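Against the Quiet Shelf

Every spring our library board rediscovers the idea that people would read more if the building were nicer. This March it came back as a proposal from a design firm called Stidero: take 1050 books off the ground floor, put in lounge seating, and call the cleared space a "discovery zone." I have read the proposal twice and I still can't find out what anyone is supposed to discover there.

The case for it rests on a survey. 174 people answered, and most of them said they would visit more often if the place felt "welcoming." Of course they did. Ask me if I'd go to the dentist more often if the chairs were softer and I will say sure, and then I will go exactly as often as I do now. Leena Pelkonen, who ran the children's desk for years before she retired, told the board as much at the Saturday meeting. She was thanked for her input.

I'm willing to be persuaded. Barreto, two towns over, did something similar, and we are told its door count went up. Fine. A door count counts doors. It can't tell a person who borrowed a novel from a person who came in to charge a phone and get out of the rain. I have nothing against the second person, but let's not book him as a win for reading.
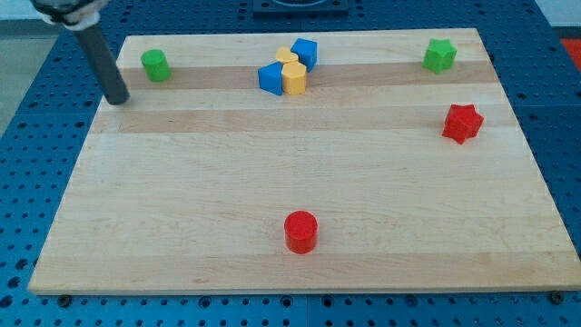

Where do the removed books go?

To a storage unit off the county road, where you can request them and wait 2 days. The proposal calls this "continued access." Anyone who has found a good book while looking for a different one knows what gets lost in those 2 days. You can't request a book you've never heard of, and running into it by accident was the whole use of a shelf.

Kjell Brekke, the board member pushing hardest for this, says the books in question hardly circulate. I'd like to see the list. He has promised it at two meetings now. Slow books are also the ones a library is for, given that any gas station will sell you the fast ones.

So keep the chairs, if there's money for chairs. Put them next to the books. I asked Brekke why that wasn't one of the options and he said Stidero hadn't drawn it up.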